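Part 2: Setting up your weekly produce swap shelf

Right, so you've read Part 1, you've talked your neighbours into it, and now you need somewhere for the fruit and veg to live. I've set up two of these now (one on Zimstead Lane, one in the laundry block at Zofia Piątek's building) and I've made most of the mistakes already, so help yourself to them!

2.1 Before you start

You'll want a table that doesn't wobble, a few shallow boxes, a binder with lined paper, a pen on a string, and a spot out of the afternoon sun. A carport is great. A verandah is better if you've got one.

Note: ask before you use a shared area. I got a written okay from the body corporate and stuck it in the front of the binder, and it's saved me a few conversations.

2.2 Setting up the table

1. Wipe the table down and let it dry properly. Damp boxes go soggy from the bottom and you won't notice until you pick one up.

2. Push the table against a wall, with room for someone to get past with a pram.

3. Put out your boxes, low side facing the front. Old stationery trays and cut-down cardboard boxes are fine, and kids can see into them without tipping the lot on the floor.

4. Start with a small amount of fruit. I know it's tempting to empty your whole crisper, but a crowded table looks like a clean-out and people walk straight past it. 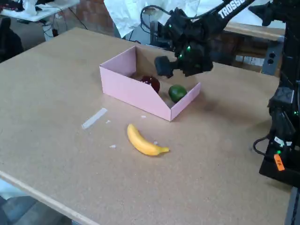
A shallow box with a small green fruit in it, and a banana out front.

5. Keep bananas out of the boxes. They ripen everything near them, and by Thursday you'll have a tray of very soft plums and some cranky neighbours. Same goes for really ripe apples, if you can manage it.

6. Heavy things (pumpkins, the zucchini that got away) go underneath, on an upturned milk crate.

Caution: don't put anything cut, peeled or cooked on the table. Whole fruit and veg only. Jam and chutney get their own rules in Part 4.

2.3 The binder

7. Rule each page into three columns: date, what you left, what you took. First names are plenty. My first entry says "Tuesday, January 17, 2023, lemons, far too many" and I'm still a bit fond of it.

8. Leave a blank page at the back for requests. Úna Ó Dubhghaill asked for rhubarb on ours and had 2 bunches by the weekend!

Note: a swap doesn't have to be even. If somebody takes a bag of tomatoes and leaves a sprig of mint, let it go.

2.4 Looking after it

9. Check the table every evening in hot weather, every second day when it's cool. Anything mouldy or leaking goes straight in the compost, along with whatever was touching it if that's gone soft too.

10. Replace cardboard boxes when the corners start to give. Don't tape them, the tape traps muck.

11. If it's going to hit 30 degrees, bring the leafy stuff inside and leave a note saying which door to knock on.

Fruit fly rules vary from place to place, so look up what applies in your area before you put out any homegrown fruit. Part 3 covers signs and opening hours.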